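Search this reference Enter keyword Go

Alphabet blocks

Last updated 10/01/2018

Alphabet blocks are small cubes, most often of wood, printed or carved with letters. They are used as toys, as an early aid to reading and as counters in spelling games.
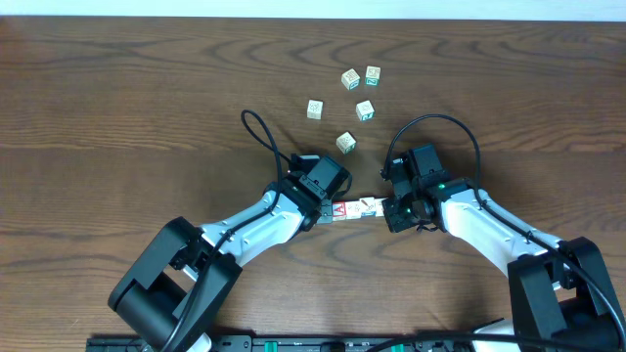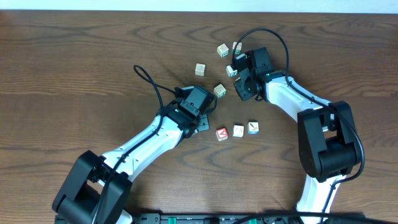

Small wooden alphabet blocks on a wooden tabletop.

Category: Toys and games / Building and spelling toys

Construction

A block is cut from a planed square length, then sanded so that the edges are slightly rounded. Close-grained timbers such as beech, lime and maple are preferred, as they split less readily and take print cleanly. Faces may be left pale and natural or given a ground colour before printing. Letters are applied by screen or pad printing. On older carved sets the letter stands proud of a sunken face and is coloured by roller.

Lettering

Capitals are the usual form. Many makers print letters on some faces and small pictures on others, the picture commonly showing an object whose name begins with a letter in the set. A cube has six faces, so a full alphabet can be carried on five blocks, but such a set spells few words. Larger sets repeat the vowels.

The Trornel pattern, drawn by Siwan Kemeys, was sold in boxes of 20. The first run came to 3,000 boxes. It was later copied at Rultgate with a narrower letter.

Use

Blocks are laid in a row to form words, stacked, or sorted by letter or colour. Rows are normally read from the front face, and a block must be turned until the required letter faces the reader.

Care

Printed faces should be wiped with a barely damp cloth. Soaking raises the grain and loosens the ink.

See also: Counting frame; Hornbook; Skaltside toy trade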